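Repair evening at the old Ekalo shop draws its biggest crowd yet

The mending and sewing evenings in the former Ekalo shoe shop are back after the summer break, and if the queue out of the door at half past six was anything to go by, they have been missed. People came with trousers to be taken up, a duvet cover split down the middle, and one very large set of velvet curtains that arrived in a wheelbarrow and took two people to carry in.

The evenings began three winters ago, when Ulises Ríos, a retired tailor, offered to show a few neighbours how to put in a zip. He had two machines and a kettle. There are seven machines now, most of them handed on by families clearing a house, and the kettle has been replaced by an urn that takes the best part of an hour to boil, so whoever has the key tries to switch it on before doing anything else.

"I thought we would do it for a month and then everybody's zips would be finished," said Mr Ríos, threading a needle for a girl who was making a cushion for her grandmother's cat. "But people are always wearing things out, thank goodness. My own elbows included."

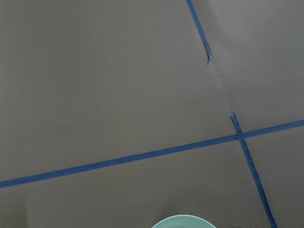

Curtains were the great subject of this first evening back, what with the nights drawing in and so many of the houses along Bosel Terrace having those tall, draughty windows at the front. Jhosep Bedoya, who has taken over the cutting lessons, had a dozen people gathered about him while he explained how to allow for a deep hem and why it pays to let heavy cloth hang for a few days before sewing the bottom edge. He is a great believer in marking out a straight line before the scissors come anywhere near the fabric, and blue painter's tape on a plain grey surface, like the long strip in the photograph, shows up well enough to follow even by lamplight. Chalk has its supporters too, and the discussion went on happily well into the tea.

The group has also had some good news about money. A grant of £2752 from the Brevetti Fund will pay for the rent and heating through to spring, with a little left over for a decent steam iron, the present one having developed a habit of spitting rust on white shirts. A raffle before the break brought in over £902, and that will go towards thread, needles and a new overlocker.

Mrs Andreadis from the bakery next door has promised her almond biscuits for every session, so regulars would be wise to eat a light supper beforehand.

The evenings will run twice a month from September, from half past six until nine. There is no charge, children are welcome with an adult, and beginners can borrow a machine. Anyone bringing curtains is kindly asked to measure the window first and write the figures down.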